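How I Oil a Wooden Tabletop (and Keep It Looking Decent)

I've oiled every bare wood surface in my house at least twice, and a few of them for friends who made the mistake of asking me over for dinner. It's an easy job. It's also an easy job to mess up if you rush it, and I have rushed it plenty, so let me walk you through how I do it these days.

What you need

A bottle of furniture oil (I've been using Malhotra for years, but any decent hardening oil for wood will do), sandpaper in a medium and a fine grit, a sanding block, a stack of lint-free cotton rags, a pair of gloves and a bucket of water with a lid. Old T-shirts make great rags! Just cut off the seams and any printed bits first – they drag.

Check what's on there now

Drip a little water somewhere that won't show. If it beads up and sits there, you've still got some kind of finish on top, and oil won't soak in through it. If the wood goes dark within a few minutes, you're good to start. Tables that have been varnished need to be stripped or sanded right back, and that's a whole other weekend, so I'm going to assume yours is bare or was oiled before.

Clean it

Wipe the top with warm water and a tiny squirt of dish soap, then again with plain water. Don't flood it. Let it dry overnight. I used to give it an hour and call it good, and then I'd wonder why the oil went on blotchy.

Sand it

Medium grit first, then fine. Always go with the grain, long even strokes, and don't lean on the block. The temptation is to scrub at one ugly ring until it disappears, and what you end up with is a dip you can feel with your hand every time you sit down. Work the whole board, end to end. Vacuum, wipe with a barely damp rag, and let it dry again.

Be gentle along the edges and corners. A crisp edge rounds over in no time if you let the block tip, and you can't put it back. 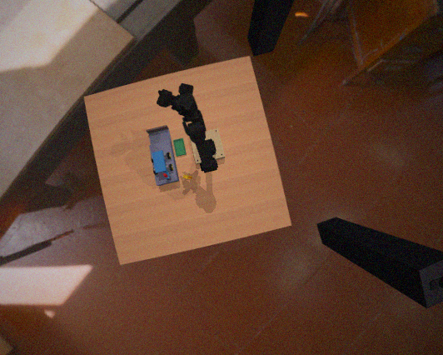 Issue 6

Now for the fun part. Shake the bottle, pour a small puddle in the middle of the top and spread it out with a rag. I start with big loopy circles to push it into the wood and then finish with straight strokes along the grain. You want the whole surface shiny and wet looking. Give it 5 minutes, see if any patches have gone dull, and add a bit more there.

Then comes the wiping, and please don't skip it. After the oil has had its soak (the time is on the label, and mine says fifteen minutes), take a clean rag and rub off everything that hasn't gone in. Everything! Oil left sitting on top goes tacky, and a tacky table picks up every crumb and cat hair in the building. I did this to my kitchen table one March and was peeling newspaper off it until summer.

Leave it overnight with a window cracked open, and do it again the next day. Two coats is my minimum. Three is nicer on anything people eat at. I give it a quick rub with the fine paper between coats, very lightly, to knock down the fuzz.

About those rags

Oily rags can heat up on their own as they dry and catch fire. It sounds made up but it's real. Don't ball them up and don't toss them in the kitchen trash. I drop mine in the bucket of water, put the lid on and take them outside, then follow whatever my town says about getting rid of them.

Living with it

Stay off it for a day, and go easy for a week. No wet glasses, no hot pans, no tablecloth. After that I wipe it with a damp cloth and that's pretty much it. Mine gets a fresh coat twice a year, or whenever water stops beading.

If you get a white ring in the meantime, try rubbing a dab of oil into it with a soft cloth and leaving it for an hour before you reach for the sandpaper. Dark rings go deeper, and those I mostly just live with until the next full sanding.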